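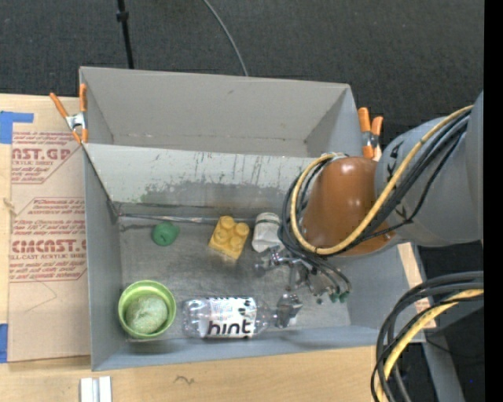 What's the best way to sort a mixed load of toys and small household stuff without it taking over the whole floor?

Tip it into one wide, open bin up on a table, a little at a time, and pick things out from there into their proper homes.

Putix list: home sorting, storage and mending
Subject: Re: One big bin or lots of little ones?
Date: 26th March

Hi everybody,

I've been hoping somebody would bring this up! I have been a one-big-bin person for years and will talk about it to anyone who stands still, so please forgive the length. The message I'm replying to is copied at the bottom for anyone who gets the digest.

Short version: keep your little drawers for storing, and get one big bin for sorting. They're two separate jobs, and I think the trouble you're having comes from trying to do both in the same container. Little drawers are wonderful once you know what goes in them. They're miserable when you have a heap with a building block, a bowl, a rolled-up cloth and some round green thing that might belong to anything, and you're opening drawer after drawer with one hand.

The bin I'd look for is wider than it is deep, so you can see everything without things piling on top of each other. Plain gray is my favorite. I know it sounds dull (my family calls it the dishwater color) but small bright things jump right out against it. A yellow block or a lime-green bowl you'll spot from across the table. I used to have a patterned tray from a yard sale, all flowers and leaves, and I lost game pieces on it constantly.

A sloping panel toward the back is a real treat if you can find one. Things tend to slide forward to where your hands are, and behind it you get a second compartment for whatever you want out of the way. I put the "no idea" items back there. The slope is also where the wear shows up first. The one in my picture has dark scratches near the top and a big ragged scuff lower down, and the floor of it is rubbed pale in places and smudged in others. I wouldn't pass up a used bin over marks like those. Look at the seams and corners and run a finger along the rim. If nothing catches and nothing flexes, take it home and be happy.

Please do put it on a table. I sorted on the carpet for ages, a dark one too, and my knees have not forgiven me. Any dark carpet with a bit of texture will swallow a small toy whole. A light wooden tabletop is much kinder, and when something does hop over the side you can find it again.

Then clamps! I'm very fond of spring clamps, the kind with the fat orange grips. They're easy to squeeze, easy to see, and they go on the side of a bin in a second. At my place they get used for holding a trash bag open over the rim, or for keeping a label card where I can read it. One thing to watch is the tips. If they're hard or have lost their covers, slip a scrap of felt under each side before you let go, especially on a thin-walled bin.

Now for how I do it, which you asked about. I set the kitchen timer for 20 minutes. I pour in enough to cover part of the floor of the bin and no more. Anything with studs goes out first, then dishes and play food, then cloth. Cloth last sounds backward, but small pieces love to hide in the folds and I want the bin nearly clear before I shake it. Whatever is left goes behind the slope. When the timer rings I stop, even in the middle of a load, and leave the bin where it is until the next day. That was the hardest habit to learn and the most useful one.

For the play dishes, keep the bowls as catchers while you work. A wide-rimmed bowl parked in a front corner holds all the tiny stuff: pegs, dice, doll shoes, beads. When you're done you carry the whole bowl over to the drawers and deal it out. I've tried muffin tins for this and they're all right, but they slide and they take up so much of the floor space. Bowls stay put better.

Cleaning: warm water, a soft cloth and a little Savon, and go easy on the metal strip if your bin has one along the bottom of the slope. Dry it right away. Crumbs collect there, and an old toothbrush gets them out. I would not use scouring powder. I did that once in February and took the finish off a patch the size of my hand. It still works fine, but now modeling clay sticks to that spot like you wouldn't believe.

As to where to get one, I don't think it has to be new. The Marwat 205 you mentioned is a good size and the walls are stiff, but I find the back compartment narrow for my hands. If you can get over to Dovstead, the salvage barn behind the feed store puts out trays and bins from closed-up workshops, and it's well worth digging through the back row. Bring a tape measure and measure your table first. I didn't, and for a whole winter we ate supper at one end of it.

One more thought on your drawers. Leave two of them empty on purpose! There will always be a new kind of thing coming into the house and it's so nice to have somewhere for it to go.

Would love to hear how it goes, and if anyone here has tried lining the floor of the bin with something quiet, I'm all ears. Blocks hitting a bare bin are LOUD, and I have an early sleeper on the other side of the wall. Felt looked promising but it picks up every bit of lint.

Happy sorting!

----- Earlier message -----

Hello list,

New here, though I've been reading the archive and somehow got all the way past message 3000. So much good stuff in there.

We inherited a wall unit of little plastic drawers along with several boxes of mixed toys and kitchen odds and ends. I thought the drawers would solve everything. What happens is that I sit on the floor with a box, fill a few drawers, lose track of what I decided, and end up with blocks in three different places. Then it all goes back in the box so we can walk through the room.

Should I give up on the drawers and go to one big bin? I've seen the Marwat 205 and wondered if it would be sturdy enough, or if I'm better off with something secondhand. How do you all work through a big mixed batch? Do you do it in one go or in bits? And does it matter what color the bin is, or am I overthinking it?

Also, any tips for getting old crayon off plastic?

Thanks so much,
a drowning newcomer

----- End of earlier message -----

P.S. Forgot the crayon! Rub it with a dab of cooking oil on a paper towel, let it sit while you do something else, then wash. Try it on the underside first.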